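Why Wood Moves
Wood and Materials, Sheet 5
For readers in the upper primary years

Wood is a dry, solid material, but it does not stay the same size. A wooden door may close easily in winter and stick in its opening in summer. A drawer may slide well for months and then jam. The door and the drawer have changed width by a very small amount. Woodworkers call this change movement.

What wood is made of

A tree trunk is built from cells. Most of them are long and thin, and they run up and down the trunk like a bundle of drinking straws. In a living tree these cells carry water from the roots towards the leaves, or hold the trunk upright, or do both jobs.

The cell walls contain a substance called cellulose. Cellulose attracts water. When the air is humid, water vapour passes into the cell walls and they become thicker. When the air is dry, the water leaves and the walls become thinner. This continues after the tree has been cut down and sawn into planks. A chair that is older than your grandparents is still taking in water and giving it off.

Swelling is called expansion. Shrinking is called contraction.

Direction matters

The direction in which the long cells lie is called the grain. In a plank, the grain usually runs along the length.

Wood changes very little along the grain. A shelf as long as your bed stays almost exactly the same length all year. Across the grain the change is much larger, and it can be measured with a ruler on a wide piece. A wide plank might gain or lose 3 millimetres between a wet month and a dry one. That is enough to jam a drawer.

Across the grain there are two directions to consider. One runs from the centre of the trunk out to the bark, and is called radial. The other follows the curve of the growth rings, and is called tangential. In most kinds of timber the tangential movement is greater, often close to 2 times the radial movement. The two sides of a plank can therefore change by different amounts, and the plank bends into a shallow curve like a gutter. This is called cupping. 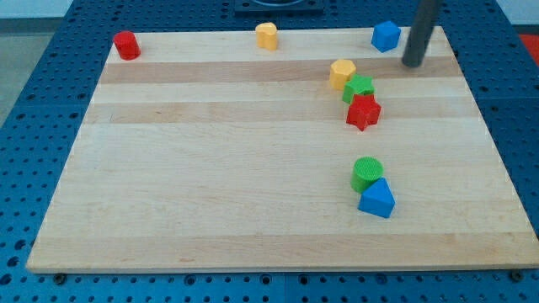 Cupping is hardest to control in a wide piece of timber cut from a single log. One solution is to saw the log into narrow strips and glue the strips together, edge to edge. Each strip still moves, but a narrow strip can only cup a little, and the maker can turn neighbouring strips so that their growth rings curve in opposite directions. Boards built from strips are easy to recognise by their stripes, because strips of timber seldom match exactly in colour. The pale board with the small plastic blocks on it has a darker tan stripe among the creamy ones. A difference in colour does not mean that a strip is weaker. It can come from a different log, or from a different part of the same log.

The glue line

Glue for this work must be spread in a thin, even layer. The edges to be joined are first planed flat. If there is a gap, the glue has to fill it, and thick glue is usually weaker than thin glue. The strips are then squeezed together with clamps until the glue sets. A well-made glue line can be stronger than the wood on either side of it. If such a board is broken on purpose, the break often runs through the wood and leaves the glue line whole.

Leaving room

Wood pushes hard when it swells. A floor laid tightly from wall to wall can lift in the middle during humid weather. For this reason floor layers leave a gap at the edges and cover it with a strip called skirting. Table makers fasten the top to the legs with screws in long slots, so that the top can slide slightly.

An experiment

You will need 2 flat wooden craft sticks of the same size, a glass of water, a pencil, some paper and a ruler marked in millimetres.

1. Lay both sticks on the paper and draw closely around each one.
2. Stand one stick in the water so that most of it is covered. Leave the other on the bench.
3. Wait 5 hours.
4. Put each stick back on its outline. Compare the length, then the width.
5. Leave the wet stick to dry overnight and compare it again.

Record your results in a table. The change in width may be less than a millimetre, so use a sharp pencil.

Words used on this sheet

Cellulose: a substance in plant cell walls that attracts water.
Contraction: becoming smaller.
Cupping: bending across the width of a plank.
Expansion: becoming larger.
Grain: the direction of the long cells in wood.
Humid: containing a lot of water vapour.

Riris Learning Sheets. Next sheet: Why Metal Rusts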